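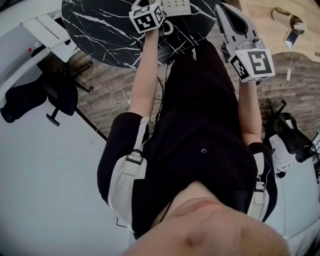

Sajib Ekanayake wrote in after the first version of this review to say that the straps matter more than the grippers, and that anyone comparing hand-held demonstration kits on tracking error alone has not worn one for an afternoon. I have moved the section on the harness to the top as a result.

Tamero hand-held demonstration kit, reviewed
Updated 06/01/2020

Harness

The straps are wide and spread the load well across the shoulders. Adjustment is by buckle. The left and right buckles on my set do not hold equally: the right one creeps and needs pulling tight again between sessions. Reaching forward over a table is comfortable. Reaching down to floor level is not, as the whole thing rides up towards the neck. Sajib reports the same on his.

Grippers

The fingers are long and slightly flexible at the tips. They close in proportion to the trigger, with a small dead zone at the start of travel. Thin, flat items are the weak point. A bank card lying on a polished tabletop took me repeated attempts, and the recordings of those attempts are of little use for training. Cables, cloth and small boxes are all fine.

Grip force is not recorded, only opening width. For pick and place that is enough. For plugging in a connector it leaves out the part of the task the robot most needs to learn.

Tracking

Each hand unit carries a marker cube printed on its faces with black-and-white patterns. The pose is worked out from whichever faces the cameras can see. With one face square to the camera the orientation estimate is noisy, and it improves as soon as a second face comes into view. I now hold my wrists turned slightly outwards, a habit that took two days to acquire and is hard to drop.

Occlusion is the usual cause of a lost recording. If one forearm crosses the other cube, the software bridges short gaps and rejects the take on long ones. The threshold is 300 milliseconds by default. I would leave it there. Glossy surfaces gave false detections under a ceiling light and none with the light off.

Cables

Too many. They catch on chair legs and on the table edge, and a tug on one shows up in the data as a jerk of the hand. Clip them to the strap before starting.

Software

Setup took 13 minutes following the printed guide. Calibration is quick and can be repeated without taking the harness off. Exports include both hand poses, finger opening and video on a common clock. Replay on our arm at Fukedcombe was smooth at half speed. At full speed the wrist joint hit its limit on several tasks that had felt easy by hand, and the software gives no warning of this while recording. Makano's teleoperation rig does not have the problem, as the operator drives the real arm throughout, but it is far slower per demonstration.

Price

£449 without cameras. Spare cubes are sold singly. Buy one, as the corners scuff and a scuffed corner degrades detection.

Verdict

Recommended for tabletop tasks with two hands. Not recommended for insertion, or for floor-level work until the harness is revised.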